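Rundumix Two-Arm Table: Set-Up Guide
Section 2: Drinks chore (cups and bottle)

Rev. November 2020. Notes by Cúc Lương, bench checks Thoa Đinh.

Read Section 1 first if the arms aren't bolted down yet. This section is cups and a bottle only. Dishes, laundry, shop parts are later on.
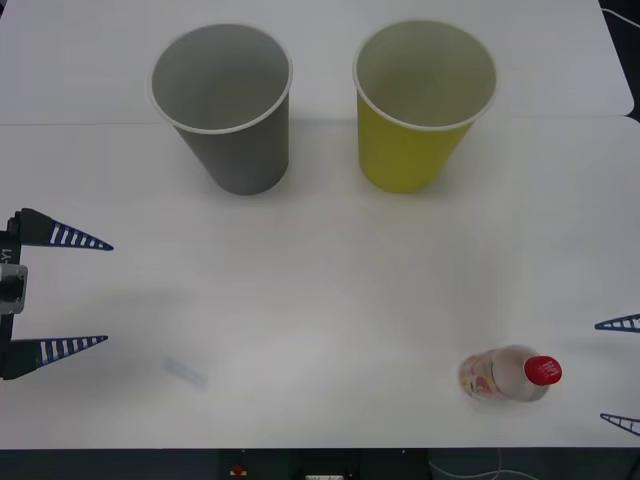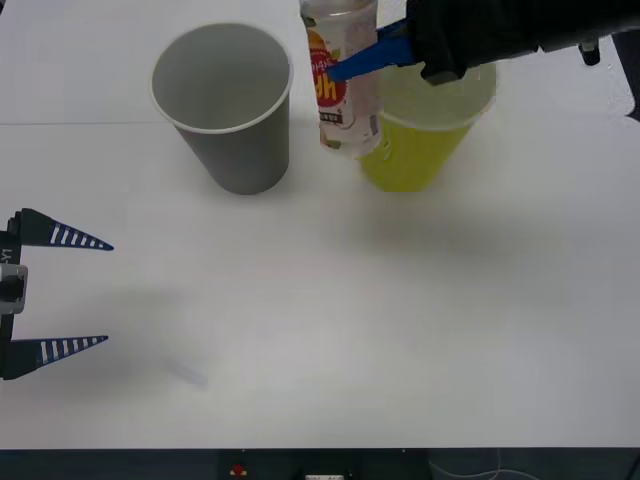 Drinks table. First: bottle on its side, both grippers open. Second: bottle upright with the right finger against it, left gripper open.

What this chore is for

People ask us can it do housework yet. Short answer, bits of it. Slow, with somebody standing there. Drinks is the one we start new sites on: picking up a bottle, standing it up, getting it next to a cup, pouring. Four things a kid does without thinking. Perkero (the control software) treats them as four seperate skills and so should you. Don't run the whole chain until each piece runs alone.

Before you start

You need:
Two cups, different colors. Paper or plastic, either works. Perkero tells them apart by color before anything else.
One small bottle with a screw cap. Clear is harder than solid. Start with a solid one if you have a choice.
Water, not soda, for the first day.
Towels. More than you think.
One person at the stop switch the entire time. Not across the room.

CAUTION: Liquid and power supplies. Keep power bricks off the tabletop and away from the front edge. Cables tied down or routed behind. We've lost a supply at Clulledard this way and it wasn't even a big spill.

2.1 Place the objects

1. Wipe the table. Dry it all the way.
2. Power on, arms to rest. Wait for the ready tone.
3. Put both cups toward the back, upright, gap between them wide enough for a gripper finger. Wider is fine.
4. Lay the bottle down on the front half, on the right side, cap on tight.
5. Hands out. Then press Scan in Perkero.
6. Check the screen. Should list two cups, one bottle. If it says three cups it has picked up a reflection. Move the lamp and scan again.

Note: panel seams. If your tabletop is two panels push them together until a fingernail doesn't catch. A cup sitting half on a raised seam will tip.

2.2 Stand the bottle up

1. Choose Skill > Upright. Pick the arm on the bottle side.
2. Speed to 16 percent. Leave it there. It looks painfully slow, it is, leave it.
3. Press Run. Watch the grip, not the screen.
4. If the bottle rolls, press Hold. Don't reach in. Let the arm back off, then put the bottle back by hand.
5. Repeat until you get five clean ones in a row. Then go to 2.3.

Rolling is the usual trouble. Round thing, smooth table, soft fingers. Half full rolls less than full — try that before you start changing grip settings.

CAUTION: Do not put your hand between open fingers, even at rest. They close on power loss with some of the older grippers. Check the sticker on yours.

2.3 Bring the bottle to a cup

1. Bottle upright, right arm at rest.
2. Choose Skill > Approach, then tap the cup you want on the screen.
3. Run. The arm should stop with the bottle beside the cup and then wait for you.
4. Look from the side. From above a bottle can look like it's touching the cup when there's plenty of room, or the other way around. This catches everybody.
5. Press Accept or Redo.

Note: the arm blocks its own view here. Once the housing is over a cup the overhead camera loses the rim, and Perkero goes on the last place it saw. So if you nudge the cup after the arm comes over, it won't know. Rescan, every time, no exceptions.

2.4 Pour

Cap off by hand. Perkero has an Uncap skill in the menu, grayed out in this release. Two arms can do it, one holds and one twists, but it isn't steady enough to ship and we'd rather you didn't hack it back on.

1. Cup empty, bottle no more than half full.
2. Put a towel along the front edge.
3. Choose Skill > Pour. Fill level to 40 percent.
4. Run. Keep a finger on Hold.
5. When it stops, let the arm set the bottle down by itself before you touch anything.
6. Dry the table. Rescan.

Colored water helps with see-through cups, the level shows up much better. Plain water in a pale cup on a white table, good luck. With a solid cup you only get the level from above so check it by eye.

CAUTION: No hot drinks. Not tea, not "warm". The grip pads get soft and you have no way to stop a pour quick enough.

2.5 If it goes wrong

Cup crushed. Grip force too high for paper. Go down one notch, use a fresh cup. A creased one folds at the same spot again.

Bottle label slips under the finger. Loose labels, common. Peel it off or tape it down.

Arm stops short and beeps. Error 2960, both arms asking for the same space. Send the idle arm to rest, open, on its own side. Clear and rerun.

Picks the wrong cup. Lighting mostly. Gray cups drift the worst when a cloud goes over, so pull the blinds.

Spilled. Hold, power off at the wall, then towels. In that order please.

2.6 So can it do this at home

Thoa gets asked this at every handover so here it is in writing. At the Nông site it did drinks well enough by the end of January that staff quit hovering. Same table, same cups, same corner of the room though. Then somebody swapped the bottle for a taller one and it was back to 2.2 for the whole afternoon. A kitchen swaps the bottle every day.

Shop floor is closer. Same part, same tray, all shift long. If thats your use, skip to the section on trays, most of this one won't matter to you.

For a home we'd say not yet for pouring, maybe for standing things up and moving them over. Don't promise more than that to whoever is paying — they will want to see it do it with their own mug.

2.7 Shut down

1. Bottle capped and off the table. Cups too.
2. Arms to rest, grippers open.
3. Save the run in Perkero under the site name and your initials. Failed runs too, we want those most.
4. Power off. Wipe the finger pads with a damp cloth, no alcohol.

Next: Section 3, Plates and bowls.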